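Ticket 1556: Toaster lever press stops short, left arm
Opened by: Nayara Lins
Assigned to: Tarcísio Falcão
Status: Open, waiting on reply
Priority: Normal

Nayara Lins, Thursday, 9:40 am
Hi Tarcísio, and thank you again for being so patient with us last time! We have the toast routine back up on the Mostura setup, and most of it runs beautifully, but the lever press has started giving us grief. The arm comes in from the left, the hand opens, the finger lines up with the knob on the end of the toaster, and then the whole thing just stops and the log says "contact timeout, 2000 ms." No push at all. It did this on 4 runs this morning, and I restarted the Jivudar controller in between (twice, to be fair to it). Slice in the rear slot every time, same as the saved routine.
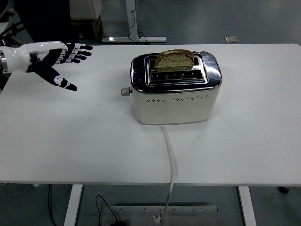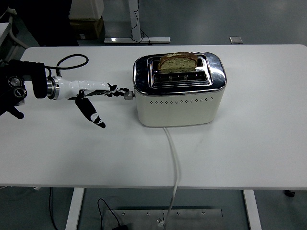 Toaster and left hand, bread in the rear slot in both.

Tarcísio Falcão, Thursday, 10:25 am
Good morning Nayara, lovely to hear from you, even with a fault attached. The timeout means the controller never felt enough force at the fingertip to believe it had arrived, so it gave up, as it should. Could you tell me what the contact threshold is set to? It's on the second page of the hand settings, under Press. Please leave the toaster unplugged while you try things, and keep the stop button within reach.

Nayara Lins, Thursday, 11:10 am
It says 68! Cremilda thinks it was lower before the update, but she didn't write it down and neither did I, sorry.

Tarcísio Falcão, Thursday, 11:30 am
No need to be sorry, I have lost plenty of settings that way myself. That does sound high to me for a small lever. Don't change it just yet, though. Send me the settings file first so I can compare it with your old backup, and please check that the toaster is still on its taught position, as a small shift toward the right would give the same message.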